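## 4. Dividing the double classroom with the Drivis folding wall

Please read this section all the way through once before you touch the wall, even if you have used one at another school.

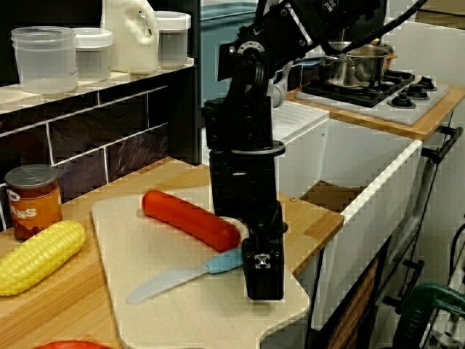

Lorcan Costello asked us after the first printing to say plainly that "the wall should feel light, and if it feels heavy, you've missed a step," and we are glad to put his words right at the start. A panel that fights you is still locked somewhere. Stop, go back a step, and look for the lock.

The wall turns one double classroom into two ordinary ones, and it takes one grown-up a few minutes once you have the knack (your first try will be slower, and that's fine!). The steps are the same in the Culley wing and the Coughlan wing, except that in Coughlan the panels are stored on the window side, so left and right are swapped wherever they appear below.

### Before you begin

- Collect the crank handle from the hook inside the storage closet. The handles from the two wings look alike, but the Coughlan one has a longer shaft and won't seat properly in a Culley panel.
- Move desks and chairs back so there is a clear strip 4 feet wide along the ceiling track. Rugs count as furniture here, I'm afraid.
- Send pupils out of the room, or seat them well away from the track with another member of staff.

> **Caution:** Each panel weighs 413 pounds. It hangs from the track and will glide along at a push, but it keeps gliding after you let go. Walk it, don't shove it, and never let a pupil help, however tall or willing.

### Closing the wall

1. Open the closet doors fully until they click against their magnets.
2. Take hold of the first panel by the recessed grip and walk it out to the far wall. Keep your other hand flat on the face of the panel, well clear of both edges.
3. Line up the rubber edge of the panel with the channel on the wall. There is a small notch at about knee height, and when the notch and the channel meet you will feel the panel settle.
4. Put the crank in the socket and turn it clockwise until it stops. The seals will push out against the floor and the track. Don't lean on the handle to get a bit more out of it, because the last bit is the part that breaks.
5. Bring out the second panel and join it to the first, tongue into groove. Crank it as before.
6. Carry on until only the closing panel is left. This one has two sockets. Do the upper one first.
7. Hang the handle back on its hook.

> **Note:** If you can see daylight under a panel, the floor seal hasn't come down. Turn the crank back fully, move the panel an inch or so either way, and try again. Nine times in ten there's a pencil under it.

### Checking the sound

A well-closed wall cuts noise between the rooms by 50 decibels, which in everyday terms means you'll know that the class next door is singing but you won't be able to tell what. If you can follow the words, walk along the wall and listen at each joint. Oisín Tierney finds the leak by running the back of his hand slowly down the seam to feel for moving air, and we've found his way quicker than ours.

### Opening the wall again

Work backward from the closing panel, lower socket first this time. Turn the crank counterclockwise until the seals are fully in, and glance at the floor before you roll anything. A seal left even slightly down will leave a long black mark on the linoleum, and the Clullon cleaner kept in the closet gets it off with a soft cloth and a little patience.

Park the panels in the order they came out, with the numbered ends facing you, and close the closet doors.

> **Caution:** Don't leave the wall half open during lessons. It must be fully closed or fully put away, as a part-open wall blocks the marked route to the fire exit.

### Yearly care

The track is wiped and the rollers checked each May. Between visits, please don't oil anything. If a panel squeaks, write its number in the closet log and carry on using it. If it grinds or drops, leave it exactly where it is, keep both rooms clear, and call the site office on extension 35.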